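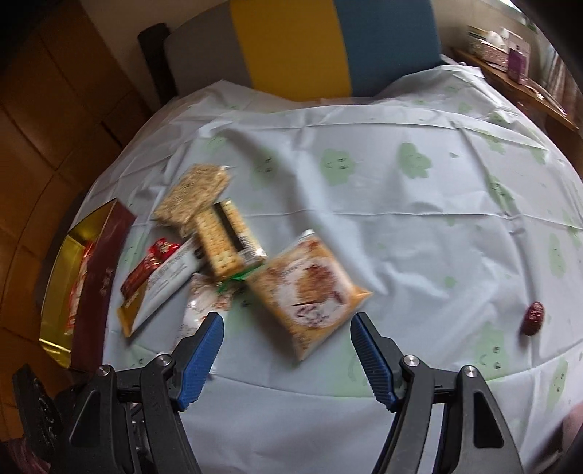

Snack set on the blue cloth, hand gripper open above the snacks.

November, packing notes, gift box line

Spent the morning on the small-packet work for the Tosetti boxes. The plan is still that the Fludden cell takes over the mixed fill in the new year, and the people now packing by hand move to teaching picks and checking boxes. Half the crew have tried the hand grippers so far. Shifts were 35 minutes on, then a break. I had asked for 30 but we kept running over.

What I wrote down:

- Clear wrappers are the slow ones. People feel for the edge with a fingertip when they pack by hand, and with the gripper they have to look for it. Everyone leans in more. Necks were sore by lunch.
- Bags lying at an angle get straightened first by the experienced packers, without thinking. New people go straight for the grab. We should settle which one we want before teaching more of it.
- Pay grade for the teaching shifts is not sorted. Menon's sheet still lists it as packing. Raised it again.
- Creases in the cloth: left alone, same as on the real tables.

After the break we went on to single candies, held upright by the sides so the seals stay clear of the pads. Grip force was left to the person. I want to hear how tired hands are at the end of a shift before we order 2 more sets from Trestier.

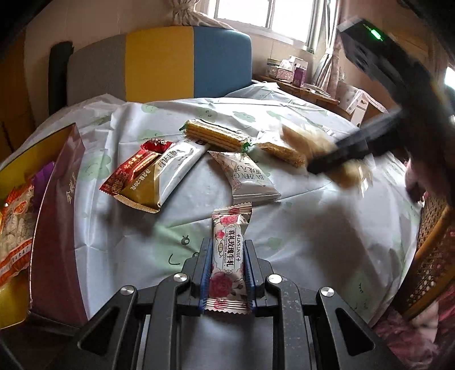
Comment added under this entry by one of the late packers: the hands are fine, it's the pace that bothers us. When I pack I talk to the person next to me, and with the gripper I can't. If the job is going to be 3 hours of this a day, put that in the posting so people know before they sign up.

Fair point. Added to the list for the posting, along with the pay grade. Also want to try seating people face to face across the table – may help with the talking, may just get the grippers in each other's way.

To do: ask Fludden for the changeover date in writing.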